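Home | Guides | Grippers | Support
14 shares | 3 comments

6. Clearing a slipped grip

Thin handles are great practice, and they're also where most slips happen! If a spoon twists between the pads:

1. Stop squeezing. Keep your wrist still.
2. Lower the piece until it's supported, then open the jaws.
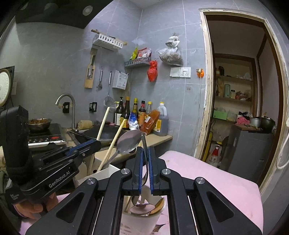 3. Wipe both pads and wait 10 seconds before you try again.

CAUTION: Never reach between the fingers to free a jam – they can close without warning.

4. Lay the cutlery flat and try one piece at a time.
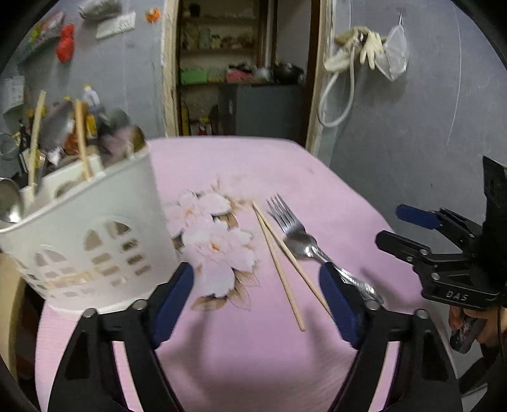

What if it slips again?
Stop after 3 tries and check the pads for wear. Replace both together, even if only one looks worn.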